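Flandwood Winter Swap - FAQ

Quick answers, because the inbox is full again. Read first, email second pls.

When is it?
December. Doors 10 am, finished by 3 pm. Exact date goes on the door of the hall and in the newsletter as soon as Jardine Street confirms the booking.

What can I bring?
Kids stuff mostly. Toys, puzzles, board games, picture books, dress-up clothes, small bikes. Clean and working. Puzzles with all the pieces, or write on the lid how many are missing.

What can't I bring?
Car seats. Cribs. Helmets. Anything that's been recalled. No stuffed animals this year either, we ended up with 28 bags of them last time and they went nowhere.

How do the points work?
Bring a toy, get points, spend points. Small things are 1, games and puzzles 2, big stuff 5. Points don't carry over to next year. Yes even if you have a lot.

Do I have to bring something to take something?
No. Ask at the desk for a starter card. No forms.

How should I pack blocks and other loose parts?
Zip bags, one set per bag, taped shut. Please don't mix brands. Sorting takes forever and we would like to eat lunch at some point.

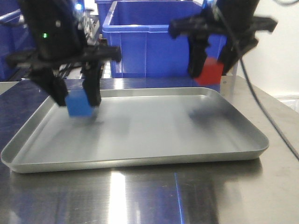 Label the bag with the age on the box if you still have the box. If not, guess and put a question mark. Anything small enough to swallow goes on the high table, so tell whoever takes your bag.

Batteries in or out?
In, if they work. Out if they're leaking, and then don't bring the toy.

Can I drop off early?
Yes, the evening before, 5 to 7 pm, side entrance on Cletutgate. Not the front. The front is locked and the bell dosen't work.

Parking?
Street only. Strollers are fine inside, wagons stay in the hallway.

Is there food?
Coffee, soup, rolls. Cash. Soup runs out by noon or so.

What happens to the leftovers?
Fitia picks up whatever is left at 3:30. Last year 1093 items came in and almost all of them found a home, so don't count on a big pile at the end.

I left something in a coat pocket / game box / backpack. Help?
Email Tamsin Strickland. Say what it was and which table. She keeps found things until the end of January.

Can I get a table to sell my own things?
No selling. It's a swap. Cletus Baptiste runs the spring market, ask him about tables there.

Something not answered? Ask at the desk, or reply to the newsletter and put SWAP in the subject line.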